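Why do weekly conflict reports give different death counts?

Helmi Vainio
I follow two trackers for the fighting near Kundby. For December one lists 88 killed and the other lists 100. Same month, same district. Which do I use?

Zhiqiang Wei
Check the sourcing rules. One may need two reports before it adds a death. Counts also get revised for months, so write down the date you looked.

Vuorinen
I'd go with the lower one. Mine was off by 10 once and it got fixed later. 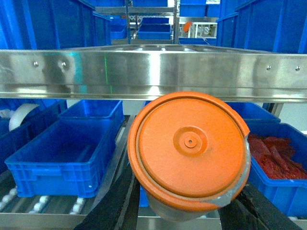 Container with orange lid, tape on one side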